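3.2 Gathering the kitchen examples

When we first set out to teach the policy how to tidy a counter, we had hoped that a small number of carefully made examples would be enough, and we were a little too fond of that idea for a little too long. The set we describe in this section was gathered in simulation by two operators working in turns, and it holds 400 episodes spread over 11 kitchen layouts. We call it Bretden, after the street where the first of us learned to cook. Each episode begins with a fresh placement of the appliances, and the operator is free to take whatever path to the object feels natural — we gave very little advice on this point, and we are glad of it now.

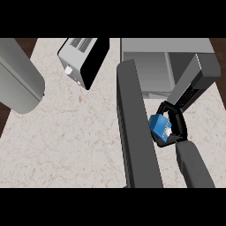 Lapiņa and Žukauskas, Sturnbridge Papers in Robot Learning, Vol. 3, No. 2

Figure 4. A simulated countertop from the Bretden set, with a small blue object held in the gripper near the gray panel and its keypad.

Crowded moments like the one in Figure 4 gave us the most trouble and, we think, the most useful data. The forearm has to share the counter with large appliances, and an operator who hurries will often brush against one of them. We kept such episodes whenever the object was still delivered, and marked the contact in the log so that it could be weighted later on — a choice we return to in Section 5.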